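Getting rings off a white tabletop
Tips by Selma Kelmendi

Ring marks on white. Cups, jars, the bottom of a wet can, whatever. Get to them early if you can, I usually don't.

First find it. Pale ones hide. Turn off the overhead light, crouch down, look across the surface from the side. Put a bit of tape next to it or you will lose it agian. 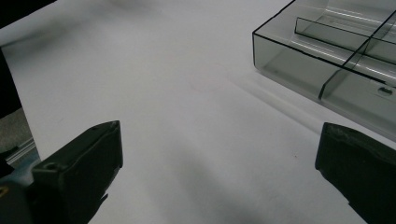

Faint pinkish ring, near the middle. Easy to miss.

Start mild. Warm water, drop of dish soap, soft cloth. Wipe, dry, look. Still there? Baking soda and water, 2 spoons to one, thick like toothpaste. Leave it on while you do the dishes. No scrubbing pads, they dull the finish and then you've got a gray patch forever. 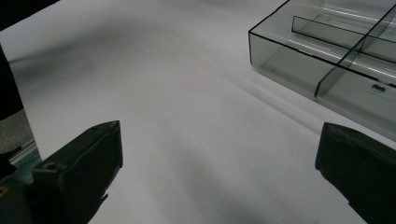

2 min read

Pink or reddish marks are usually juice, beet, wine, or dye off a cheap napkin. Dab of hydrogen peroxide on a cotton ball, test under the edge first. Rinse well. Not on bare wood or anything waxed.

Shadows fool you too. Move the lamp before you scrub at a gray area for ten minutes (me, Sunday).

If its paper and not a tabletop, skip all this. New sheet.

My Skirkari desk at home gets a wipe every night now, takes no time. Coasters from Grovberg are ok but they slide. Felt dots on the bottom fixed that.

Next up: candle wax on cloth napkins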